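Brorarard Puts Second Block Cell in Next Year's Equipment Plan

By Svyatoslav Tkachenko

Brorarard plans to buy a second two-arm robot cell next year and will hold off on replacing the first, according to an equipment plan sent to department heads on Tuesday.

The plan covers the arms, the rail they bolt to, wrist cameras, spare grippers and the control computer. It also sets aside money for small items that were missing from last year's request, including cable sleeves, floor mats and extra sets of wooden letter blocks. Those came out of the general supply account last time, and the account ran short by July.

The existing cell is used for spelling work. A word is written on a whiteboard, and the arms pick lettered blocks from a mixed spread and set them side by side in order. The lab wants two cells so that one can stay in use while the other is down for repairs or a change of parts.
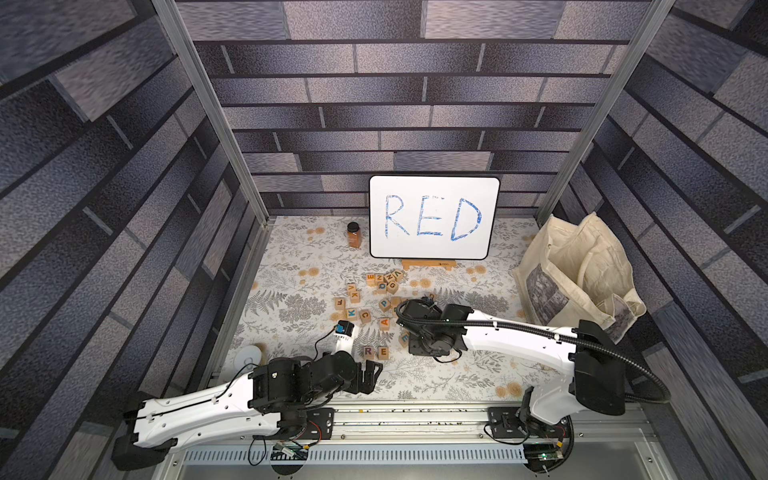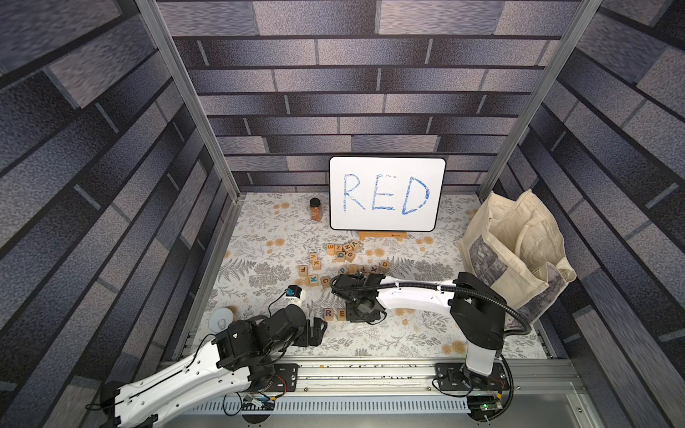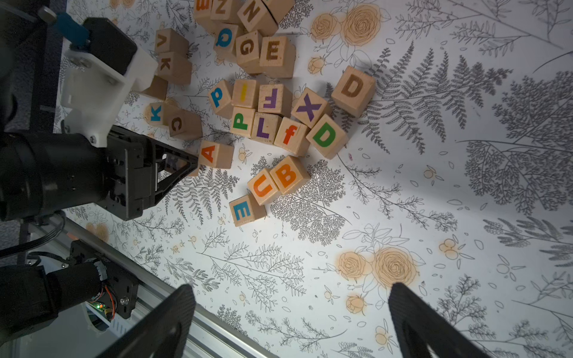 The word "RED" on the board, with the arms at work among the blocks; the last view is from a camera on one of the arms.

What the money covers

The arms are the largest cost. Brorarard asked for quotes from two suppliers, Porkelach and Pavliuk. Porkelach offered a complete cell, assembled and tested before shipping, with delivery in 10 weeks. Pavliuk quoted the arms and rail only, at a lower price, and left the enclosure and wiring to the buyer.

The plan favors the second offer. Staff put 70 hours of in-house labor against it for assembly and wiring, and the total still came in under the Porkelach quote. The lab would also be able to share spare parts between the two cells — the current arms came from Pavliuk.

Grippers are listed as a repeat cost. The plan calls for 40 replacement fingers over the year, split between both cells, and one spare wrist motor for each arm. Wrist cameras are budgeted with one spare per cell.

Blocks are cheap by comparison. The request is for 200, enough to stock both cells and replace pieces that get chipped or lost.

Service and timing

A service contract with Sevuna is listed as optional. It would cover two visits a year and phone support during working hours. Department heads were asked to say whether they want it before the order goes in, as the price is lower when both cells are signed up together.

If the plan is approved, the arms will be ordered first and the rail and enclosure parts a month later. Floor space has been marked out next to the existing cell, but a new power circuit still has to be run to that side of the room. The electrical work is in the building budget and does not appear in the equipment total.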